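Home | About Us | News | Events | Facilities | Contact

Shared Equipment Care Program Extended to All Open-Plan Areas at Hultville

23 Feb 2026

The Hultville Center for Applied Studies has extended its shared equipment care program to every open-plan work area in the main building. The program sets a common standard for the cleaning of tables, tablets, headsets and other items that pass between users during the working day. It was first introduced in August in the second-floor project area and now applies to 66 shared tables on three floors.

Under the new arrangement, each work area has a cleaning station stocked with cloths, screen-safe cleaning fluid and a closed bin for used cloths. Staff, students and visiting researchers are asked to wipe down any shared device before returning it to its storage shelf. Tables are to be cleared and wiped at the end of each booking. The evening cleaning service will continue as before and remains responsible for floors, kitchens and restrooms.

Bernadette Carroll, Head of Facilities, said that the extension followed a review of the first months of operation. "The users of the second floor told us that they wanted clear instructions and supplies within reach," she said. "Both have been provided, and the same arrangement is now available to everyone in the building."

The review was prepared by Josiane Barbier and Sze-wing Shih of the Facilities Office. It recorded 108 responses to a questionnaire distributed to regular users of the project area. Most respondents asked that cloths for screens be kept apart from those used on tabletops, and several requested that cleaning fluid never be sprayed directly onto a device. These points have been written into the guidance sheet posted at each station.

The guidance sheet is brief. Devices should be switched off before cleaning, so that marks on the glass can be seen and no command is entered by accident. Fluid should be applied to the cloth in a small amount. The screen is wiped first, followed by the rim and the back. Headsets have separate instructions, which are kept in the storage cabinet with the replacement face pads.

A budget of $2270 has been set aside for supplies through the end of the academic year. The cloths are washable and will be collected, laundered and returned to the stations by the building's existing linen contractor, Stultby. Users who find a station short of supplies should notify the Facilities Office by telephone or through the building services form.

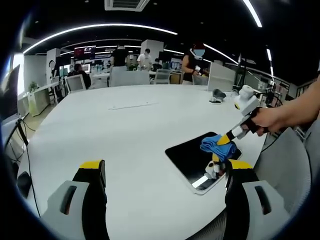 Tablets account for the largest part of the shared equipment, with 32 available for loan from the project area shelves. They are used flat on the tables for much of the day and collect fingerprints quickly. The guidance sheet therefore asks for a soft cloth to be pressed lightly against the glass, and the bright blue cloth on the black tablet is a combination that regular users of the area will recognize. Paper towels should not be used on any screen. Tablets with cracked glass should be left uncleaned and handed to the equipment desk.

Hrvoje Grgić, who manages the equipment desk, will hold short introductory sessions for new users during the first two weeks of the extended program. Each session lasts fifteen minutes and covers tabletops, tablets and headsets. No registration is required. Group leaders who wish to arrange a separate session for their own staff may contact the desk directly.

The Facilities Office will review the arrangement again in August. Comments on the guidance sheet may be submitted at any time and should be addressed to Gwenaël Rey, Building Services Coordinator.

Related News

Storage Shelves Replaced in Second-Floor Project Area
Booking Rules for Shared Tables: Revised Text Available
Hervieu Reading Room to Close for Painting
Clatuvura Exchange Program Welcomes New Visiting Researchers
Lost Property: Items to Be Claimed from the Front Desk

Hultville Center for Applied Studies | Facilities Office, Main Building, Ground Floor | Contact | © 2026 All rights reserved | Back to top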